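Workshop notebook, Drarnum building, back bench
5/28/22

Power strips and adapters, continued

Picked this up again after leaving it since February. The drawer under the bench had filled with extension leads, travel adapters and multi-socket strips from three different clear-outs, and people were taking whatever was on top. Plan for today was to get everything out, look it over, label it and put back only what we want to keep.

Emptied the drawer into the gray crate. Put the kitchen strip from the Piltevora office in with the rest, although it has its own asset tag (3433) and has to go back to them at some point. I wrote the tag number inside the crate lid as well.

Labels

Using the Somboon tape, the wide one. It sticks better if the plastic is wiped first. Label goes on the underside near the cord, with the length of the cord and the word KEEP or OUT. Please don't label over the rating plate. Two of the old ones had tape right across it and I had to peel it off with a fingernail to read anything.

The rule for anything with individual switches: press every switch down and back up by hand, unplugged, before it gets a label. If one sticks, it goes in OUT. The same goes for USB ports that feel loose when a plug is in them.

Cords

Straight cords get a loose loop and one hook-and-loop tie. Coiled cords don't need a tie. Let them spring back and lay them along the side of the drawer. I had been winding them around the strip and it pulls at the entry point.

Marble top

White strips are hard to judge under the ceiling light, they all look clean until you tilt them. The long one with the colored socket panels has scuffs and dust along its top face. Wipe before labeling. The blue ones show less.

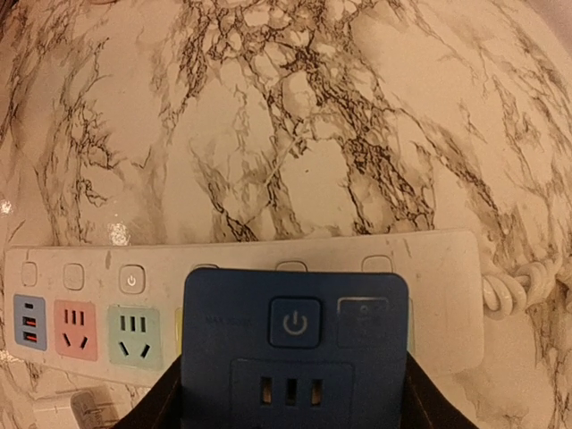
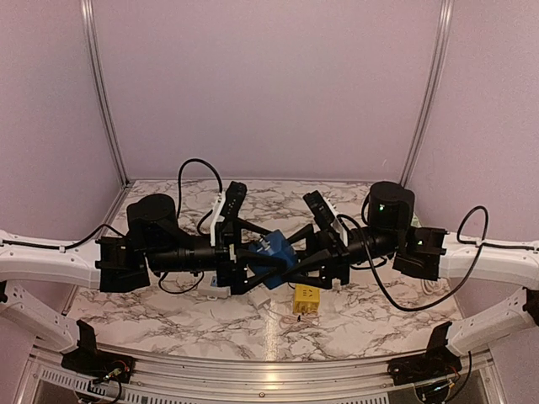

Drawer layout

Long strips at the back, lying flat. Short ones and block adapters in the front tray. The Bumell divider is 600 mm and the drawer is 40 mm wider than that, so there is a gap on the right. I pushed the spare ties into it for now. A strip of foam would be better.

To do

Order more wide tape, we are on the last roll.
Ask Piltevora whether they want 3433 back or a swap.
Take the OUT box to electrical recycling, not the general bin.
Cut foam for the gap.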